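Subject: Re: [nidside-growers] Leggy tomatoes again, and what do you all do about labels?

On Monday a fellow plot holder wrote:

> Hi all, second spring at Nidside and second spring with tomato seedlings
> that look like bean sprouts. They're on a south window, they get watered
> every day, and they still flop over. Is it the seed? I bought Dredine
> both years.
>
> Also, my labels washed off again so I have a tray of peppers that could
> be anything. How do you keep track? And is April too late to start over?

Hi there, and welcome back for year two!

First off, it's almost surely not the seed. I've grown Dredine tomatoes for ages and they come up fine for me. A south window sounds like plenty of light when you're standing in front of it with your coffee, but for a baby tomato it's pretty dim, especially in a gray spring like the one we've been having. They stretch toward the glass and then they can't hold themselves up. I did this for years and blamed the soil, the cat, the landlord.

No, April is not too late. Start a new batch this week and keep the floppy ones too. Tomatoes forgive you for a lot. When you move the tall ones into bigger pots, bury the stem right up to the first real leaves and it'll grow roots all along the buried part. Some of my best Skuvano plants started out as sad spaghetti. (Don't try it with the peppers, mine just sulked.)

Here's how I do it. I'm no expert and half this list will tell you something different, so take what's useful.

1. Sow fewer seeds than you want to.

I mean it. One year I sowed 200 tomato seeds and had nowhere to put them, and I ended up leaving plants on porches like zucchini in August. Now I put two seeds in each cell and snip the weaker one at the soil line with nail scissors. Snipping feels mean — do it anyway. If you try to pull the extra one out you'll drag half the roots of its neighbor along with it.

2. Sort before you get your hands dirty. 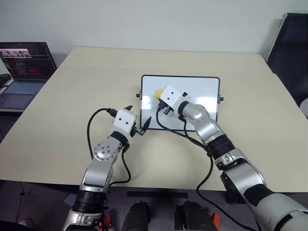
Seed packets have a way of breeding in my house, so before anything gets opened I make piles: start now, start later, sow straight in the ground, and "why did I buy this." That last one is always the biggest. Tomatoes and basil go in the first pile, squash in the later one, and I put the radishes out of reach so I don't get carried away. For the work surface, a light color is a real help. A beige rectangular table like the one in the photo would suit me nicely, with tomato seed you'd still want a saucer under it but those little black onion and leek seeds would show right up. My own kitchen table is dark walnut and I lose leek seeds in the grain every single year.

Open the packets one at a time and fold each one shut before you touch the next. I once mixed sweet peppers and hot peppers this way and didn't find out until a potluck.

3. Light, then water, in that order.

Cheap shop light, hung low, a couple inches over the leaves, raised as they grow. Mine's on chains from a closet rod and it looks terrible. I give them a long day of it and then a proper night. If all you've got is the window, turn the tray every morning, and stand something white behind it to bounce the light back.

And please stop watering every day! Lift the tray. If it feels heavy, walk away. If it feels like nothing, set it in a pan of water, let it drink from the bottom, and pour off what's left. Once they have real leaves I let a fan blow on them a little, which makes the stems sturdier.

4. Write it down somewhere other than the labels.

Labels fail. Permanent marker isn't, the popsicle sticks go moldy, and my neighbor's kids rearranged mine one year as a surprise. Pencil on plastic holds up best for me, oddly enough. But the real fix is a map of the tray. A small whiteboard is great for this, the kind with a thin black border, laid flat on the table so you can put the tray right next to it and draw the cells in the same order. Mark which end is the front! Turn the tray without turning the map and you've got the same mess with extra steps. I copy the final version into a notebook when things go out to the plot, so a stray sleeve can't wipe out my whole summer.
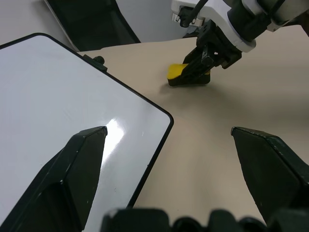
5. Harden off slower than you think.

This is where I've killed the most plants. They've lived their whole lives indoors and real sun is a shock. I start them in the shade for an hour or so, bring them back in, and stretch it out bit by bit. Six days is the least I'd give it. If it's windy, skip a day. Our end of Nidside gets that wind off the river, and I've had stems snapped clean by lunchtime.

As for your mystery peppers, just grow them. You'll know soon enough what you have once the fruit sets. If there's a Šindelář in there you'll spot it by the way it spreads out wide and low, at least mine always do, and it'll want more elbow room than the others. Give everything a generous spacing and treat it like a grab bag.

I have three spare Skuvano starts under the light right now and they're yours if you want them. They're short and stocky and a little bit smug about it. I'm usually at the plot after supper, down by the water tap, and I can leave them in the shed if we keep missing each other.

One question back at you and at everybody else — is anyone having trouble with fungus gnats this year? I've tried sand on top of the soil, I've tried letting things dry out, I've tried the yellow sticky cards (caught my hair). They're still in my tea. Open to ideas.

Oh, and if whoever borrowed the long hose could put it back on the hook, thank you!

Happy sowing,
the plot by the tap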